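Participación electoral de la comunidad caboverdiana en Vinport: informe del trabajo de campo

Asignatura: Comportamiento político y territorio
Grupo de trabajo del barrio de Amaral
Tutor: Aníbal Pinheiro

1. Planteamiento

El barrio de Amaral tiene algo más de una cuarta parte de vecinos nacidos fuera del país o hijos de personas nacidas fuera. En las elecciones municipales de noviembre fue el distrito de Vinport con menor participación, y en el pleno posterior dos concejales atribuyeron el dato a la falta de interés de los residentes extranjeros. El grupo quiso comprobar si esa explicación se sostenía, al menos en el caso de la comunidad caboverdiana, la más numerosa del barrio.

La pregunta de partida fue sencilla: entre quienes tenían derecho a votar en las municipales, ¿cuántos llegaron a inscribirse y qué les frenó si no lo hicieron? Dejamos fuera las elecciones generales, en las que la mayoría de los entrevistados no puede participar.

2. Método

Se hicieron 90 entrevistas con cuestionario cerrado y una pregunta abierta al final. Las entrevistas se realizaron en tres puntos: la parada de autobús de la plaza de Amaral, la puerta del mercado y el local de la asociación Birkitard, que nos dejó usar una mesa por las tardes. El cuestionario se ofreció en español, portugués y criollo. La versión en criollo la revisaron dos compañeras del grupo y hubo que cambiar la palabra elegida para «censo», que varios entrevistados entendían como el padrón.
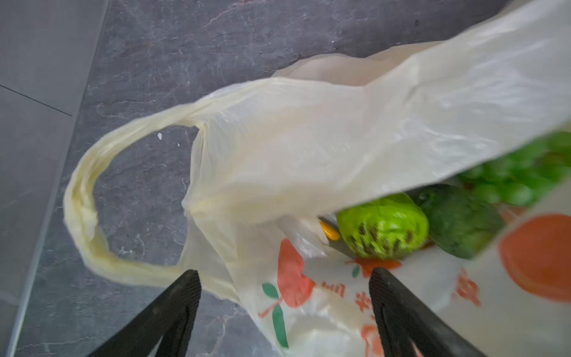
La muestra no es aleatoria. Están más representadas las mujeres de mediana edad y menos los hombres que trabajan en el turno de noche del polígono. Intentamos corregirlo con una tanda de entrevistas a primera hora de la mañana, con resultado desigual. Las respuestas se pasaron a una hoja de cálculo por duplicado y se revisaron las discrepancias — casi todas en la casilla de años de residencia.

Además de las entrevistas, consultamos las actas del pleno y los carteles informativos que el ayuntamiento colocó durante el plazo de inscripción. El folleto municipal tuvo una tirada de más de 2,000 ejemplares, según la oficina de atención ciudadana. No encontramos ninguno en los locales del barrio que visitamos, aunque para entonces el plazo ya estaba cerrado.

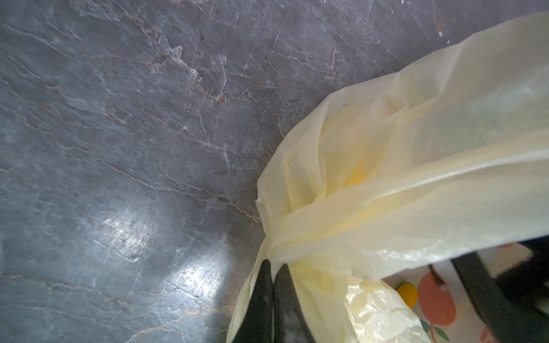

Figura 2. Bolsa de plástico amarillo pálido sobre superficie gris veteada.

3. Resultados

El desconocimiento del derecho pesa más que la falta de interés. La mayoría de los no inscritos dijo que no sabía que podía votar en las municipales, o que lo supo cuando el plazo había terminado. El segundo motivo fue el trámite: la solicitud exige acudir en persona a la oficina central, que cierra a mediodía, y el autobús desde Amaral obliga a un transbordo.

Entre los inscritos, casi todos votaron. Cuando les preguntamos cómo se habían enterado, muy pocos mencionaron al ayuntamiento. Citaron a familiares, a la parroquia, a Birkitard y a un compañero de trabajo que ya había hecho la gestión.

La pregunta abierta dio respuestas variadas. Las preocupaciones más repetidas fueron el alquiler, la frecuencia del autobús y el cierre de la escuela infantil. Son asuntos de competencia municipal en todo o en parte, y los entrevistados lo sabían. Una mujer recordaba el número de la ordenanza de ruidos. Varios jóvenes contestaron que ningún candidato había hecho campaña en la parte alta del barrio. 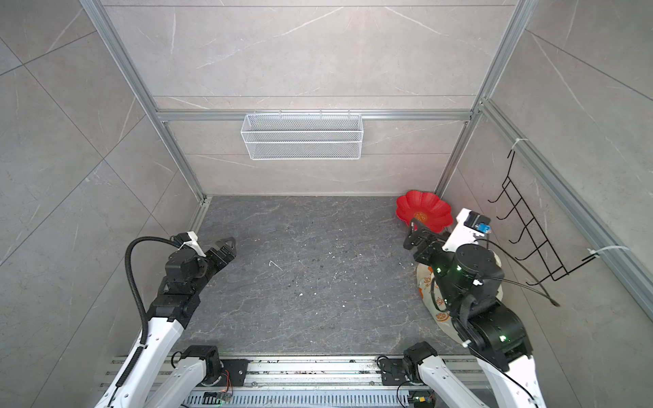 4. Comparación con Kerthorpe

Kerthorpe es un distrito vecino, con una comunidad parecida en origen y en edad. Allí el ayuntamiento abrió hace un tiempo una ventanilla de inscripción en la biblioteca, 2 tardes por semana. No teníamos medios para repetir todo el trabajo, de modo que nos limitamos a pedir los datos de la ventanilla y a hablar con el personal.

Durante el último plazo se tramitaron en ella 80 solicitudes, cifra que el personal considera buena para un local pequeño. No podemos saber cuántas de esas personas se habrían inscrito igualmente en la oficina central. La comparación es orientativa y no permite atribuir a la ventanilla la diferencia de participación entre los dos distritos.

5. Discusión

Los datos no apoyan la idea de que los vecinos caboverdianos de Amaral se desentiendan de la política local. Sí señalan un problema de información y otro de horario. El primero tiene un coste bajo de solución: avisos en las tres lenguas y con la fecha límite en grande. El segundo depende de la plantilla de la oficina, y ahí no tenemos elementos para opinar sobre el gasto.

Presentamos un borrador de estas conclusiones en el local de Birkitard y pedimos objeciones a los asistentes. 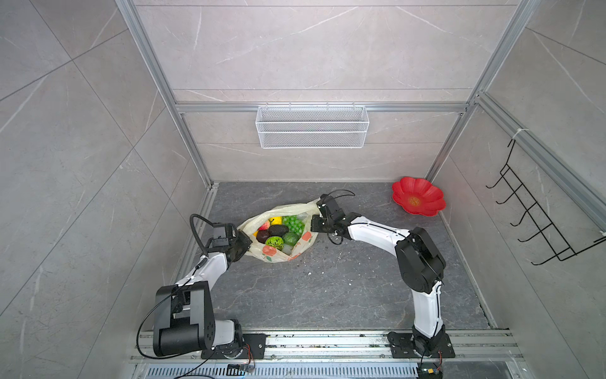
Un asistente respondió que el horario le parecía lo de menos, que él habría pedido la mañana libre si algún partido le hubiera dado un motivo para ir, y que el informe dejaba demasiado cómodos a los candidatos. Otros dos estuvieron de acuerdo. Hemos revisado las respuestas abiertas con esa observación en mente y creemos que tiene base, aunque el cuestionario no preguntaba por los partidos y no podemos medirlo.

6. Trabajo pendiente

Falta codificar de nuevo la pregunta abierta con una categoría para el contacto con las candidaturas. También queremos entrevistar a trabajadores del turno de noche, para lo que hemos pedido permiso en dos empresas del polígono; una ha contestado. El cuestionario en criollo, con la corrección ya hecha, se entregará a la asociación junto con este informe.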